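Unit 4: Resetting a Shared Meeting Room
Course handout, Workplace Services Practice

4.1 Scope

A reset returns a room to its agreed layout between bookings. It covers loose items, consumables, seating and floor. It excludes repairs, which are logged on the Stastel sheet and left alone. Allow 30 minutes for a full reset, including the record.

4.2 Loose items on the table

Clear from the center outward. Sort everything into two groups: things that belong to the room and things that belong to people. Phones, bottles and keys fall in the second group and are never put in a drawer. A bottle lying on its side is stood up and its cap checked before anything else on that table is moved. 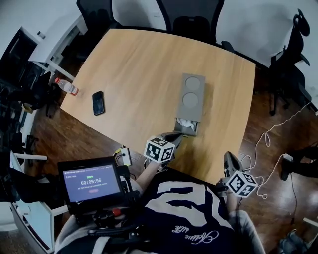 Room items stay on the table but have a fixed position. In the Perkevside layout this is the midline, within reach from both long sides. Tissue holders are treated as room items. If the holder has a drawer, open it fully, remove crumpled paper, and close it until the front sits flush. A drawer left partly open counts as a fault in the practical.

4.3 Wood surfaces

Wipe oak tops along the grain with a cloth that is damp and no more. Work from the far edge toward yourself. Curved edges collect hand marks and need a second pass – the flat of the cloth, light pressure. Do not lift a phone by its screen face, and do not wipe under it while the owner is present without asking.

4.4 Seating and side furniture

Mesh chairs are set after the table is dry. Turn each one square to the table edge, lower the armrests where they adjust, and leave headrests as found. Chairs standing against a wall or glass remain there unless the booking calls for them. A side desk may hold drinks, but the floor in front of any extinguisher is kept clear.

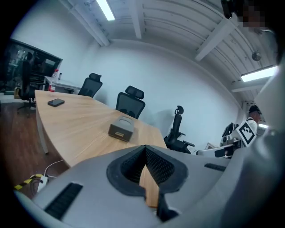 Department of Facilities and Workplace Services, Dulard College

4.5 Record

Enter the room code, start time, end time and any items held. Personal items unclaimed at the end of the day go to the Hafþórsson desk with a tag. Students submit a written account of one reset, maximum 400 words, before the November practical. Sketch plans are accepted – label the table, the chairs and the door.

Revised Aug 10, 2021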